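The case for one big bin
Rodel Dizon
6 August 2021

Every March I read the same advice about small parts storage: buy drawers, label drawers, keep one kind of thing in each. I followed it for three years. At the Muriithi shop we had 408 drawers, and I spent more time sorting than fixing.

Most loose items on a bench are between jobs. A drawer is the wrong place for them - they'll be out again before lunch. A wide, open bin with a flat floor does better. You look down once and see what you have. 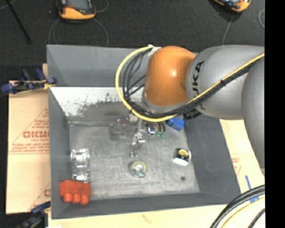
A gray bin with a few small items on its floor, the bright blue one toward the back right corner.

The rule I'd add is to keep the bin shallow in use. One layer, with floor showing between things. Once items start to pile up, the bin becomes a junk box and the drawer people are right.

I still own five drawers. They hold screws.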